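Moving the weather model off my desk

February 16, 2000

So I finally did it. After two winters of running my little rainfall model on the beige box under my desk, I got time on a real machine. The college over in Flernomville has a cluster they call Kuvby (no idea, don't ask me, it was named before I ever got there), and if you fill out a form and know somebody who knows somebody, they'll let you have a slice of it at night.

The somebody in my case was Hélder Barros, who taught the numerical methods class I nearly flunked. He remembered me anyway! He signed the form, gave me a login and told me to read the queue rules before I did anything dumb. I read half of them.

My first job sat in the queue for 19 hours and then died in the first minute. I had asked for more memory than any one node has, so the scheduler waited until it could give me what I wanted and then found out it couldn't. The second one died too, and that one was a typo in a path. I'd typed the name of my home directory the way it is on my own box, and of course there's no such place on Kuvby.

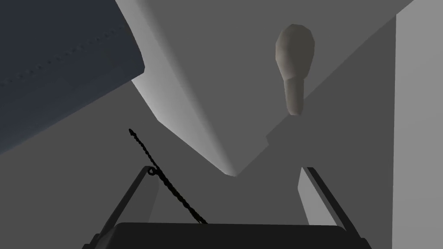
Third try, it ran. I had it set up on five nodes, with the valley chopped into strips and each node working on its own strip and then passing the edges to its neighbors. I was so excited I stayed up watching the log file scroll, which is a silly way to spend an evening, but there you go.

And then the letdown — it was barely faster than one node. I'd been telling everybody at work that five nodes meant five times the speed. What was really going on was that my strips were so skinny that the nodes spent most of their time swapping edges and waiting on each other. The network between them is plain old Ethernet, and my program was sending a tiny message for every single row of the grid. Hélder took one look at the code and said, "Why don't you mail them a letter while you're at it?"

So last weekend I rewrote that part. Now it packs the whole edge into one message and sends it in one go, and it does the middle of the strip while it's waiting. I also switched from strips to fatter blocks. A run that used to take all night at home now finishes before I've done the dishes. I ran the same storm seven times just to be sure I was getting the same answer each time, and I was, down to the last digit or two. (The last digit wobbles depending on what order things get added up. I've been told this is normal and to stop worrying.)

The grid is 300 cells on a side now. I'd like to go bigger, but I'm on the small allocation until May, and the Mwakyusa group upstairs has most of the nights booked for their ocean stuff. Fair enough, they were there first.

Next up is getting the output home over my modem without tying up the phone line all evening. I've been zipping the files with Hureveck and they're still huge. If you know a better way, drop me a line.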